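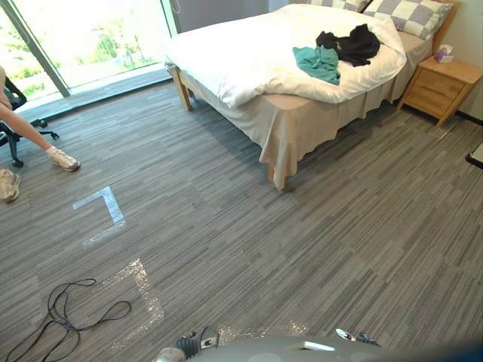

5 min read

Rebuilding the Clanenell Admin Panel: Project Report

1. Background

Clanenell is a small web-based administration panel for a shared Linux server. It manages user accounts, mailboxes, DNS zones and scheduled jobs. The code has been passed down through several student groups, and the interface we received was made of server-side templates with inline styles and a frameset layout. It worked, but every page rebuilt its own navigation, and any change to the menu had to be made by hand in 139 template files.

The goal of our project was to replace the interface without changing the back end. All existing form handlers had to keep working, since the configuration scripts read the submitted fields directly and have no test suite of their own.

2. Requirements

The requirements were set at the start of the term and did not change much. The new interface had to run without a build step on the server, work in a browser with scripts turned off for all basic tasks, and keep every existing URL. The last point was more restrictive than we expected. Several of the old URLs carry session state in the query string, and some bookmarks on the department server still point to them.

We also agreed on a page weight limit of 100 KB for the login page, including styles. The other pages had no fixed limit.

3. Approach

We looked at two ways of doing the work. The first was a full rewrite of the templates. The second was a wrapper that reads the old template output, strips the layout tables and places the remaining form in a new page. We picked the second option for the first half of the term and moved single pages to native templates later.

The wrapper is called Cevell. It sits between the web server and the old template engine and does three things in order. It parses the old output into a tree, removes nodes that match a list of layout rules, and writes the result into a shared page skeleton. The rules are kept in a plain text file, one per line, so a rule can be added without touching the parser.

Parsing was the hard part. The old templates leave table cells open, nest forms inside table rows and use the same id more than once per page. A strict parser rejected most of them. We switched to a lenient parser in the second month, which accepted everything but moved some hidden fields outside their forms. The handlers then received incomplete submissions and wrote empty values into the configuration. We found this on the test server when a mailbox quota was reset to blank – the handler treats a missing field and an empty field the same way.

The fix was to record the list of field names before parsing and compare it with the list after output. If the two differ, Cevell sends the old page unchanged and writes a line to the log. This check is still in place.

4. Style sheets and theme

The theme is a single style sheet with variables for color, spacing and font size. It is named Sivutau, after the working title in our repository, and the name stuck. Dark and light modes share the same rules and only the variables differ.

Form layout uses a grid with labels on the left and fields on the right. Below a certain width the labels move above the fields. Tables of accounts and zones were harder to handle on narrow screens. We tried turning each row into a block, but long DNS records then became difficult to compare. The final version scrolls sideways with the first column fixed in place.

Icons were dropped early. The old set was made of bitmap files with no record of their license, and drawing a new set would have taken time we wanted for the forms.

5. Test setup

Tests ran on a virtual machine called Csizmadia, with the same distribution and package versions as the department server. It was restored from a snapshot before each run. A script logged in, opened every page in the menu, submitted each form with known values and compared the resulting configuration files with those produced by the old interface.

The comparison had to ignore timestamps and the order of entries in the alias file, which depends on hash order and changes between runs. We lost several days to false failures before we sorted the file first.

6. Results

All form handlers now produce the same configuration from the new interface as from the old one. The login page stays under the limit. Three pages are still served unchanged by the fallback: the backup schedule, the zone import and the certificate upload. The first two use scripts that write parts of the form at load time, so the field lists never match. The certificate upload fails for a different reason, a multipart form with a generated boundary in a hidden field, and we did not have time to trace it fully.

Response time went up slightly with the wrapper in place. Pages moved to native templates do not pass through the parser and show no difference from before. The account list is the slowest page in both versions because it reads the mail spool for every user – that is a back-end matter and was outside the scope.

7. Open issues

The session timeout message appears inside the page skeleton with the full menu visible, although none of the links work at that point. The language files still contain markup from the old layout, mostly font tags and line breaks, and Cevell removes these with a rule that is broader than it should be. One German string loses a bold warning as a result.

Keyboard order on the DNS page is wrong after a record is added. The new row is placed at the top of the table but receives focus last.

The rule file, the comparison script and the notes on the lenient parser are in the docs directory of the repository. Anyone continuing the work should start with the zone import page, as the rule changes needed there will probably cover the backup schedule too.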